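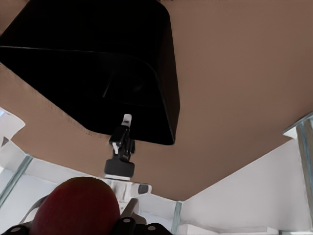

Slide 4. What the two arms were doing

Simulated cell, same layout as the line at Kisbridge. Brown work surface, white walls. One gripper has the red fruit. The other is pointing up with a fingertip just touching the underside of the black box.

Leave this up for a moment before going on. Most people look at the fruit. The fault was at that fingertip.

Slide 5. The fault

We ran 3,000 simulated picks over a week in September. 151 of them ended in a protective stop. Kisbridge had been seeing the same stops on the real line and had put them down to dirty sensors.

Of the 151, 62 were ordinary - a missed grasp, a target out of reach. Another 56 were contact between an arm and something that the planner thought was further away. The rest we could not sort with the logging we had then. Say this plainly, someone always asks.

Slide 6. Cause

The planner keeps a simple shape for each object, a bit larger than the object itself. When an object was tilted, the shape was not turned with it. So a slanting box was stored as a level one, and its low corner stuck out of its own safety margin.

The force limit did its job. The arm stopped each time. But the limit only acts after contact, and we had been treating it as if it kept us clear.

Slide 7. Why we missed it

Saengthong wrote the object shapes, Gerberg wrote the planner. Both had tests and both sets passed. All the test objects were sitting flat.

The stop message read "external force" and nothing else. No arm name, no joint, no object. Operators cleared it and restarted. I would have done the same.

Slide 8. What we changed

Shapes are now turned with the object, checked at every planning step.
Stop messages name the arm and the nearest object.
Restart after a contact stop needs a person to look into the cell first.
Tilted objects added to the Tatero test set.

Slide 9. Still open

Speed. The new check slows planning, and Kisbridge have asked for it to be optional. We have said no for now.

Held objects. The fruit counts as part of the gripper once it is picked up, with a fixed size. A large one could have the same problem. Not tested yet.

If time is short, skip 7 and go straight to 8. Questions at the end, ten minutes.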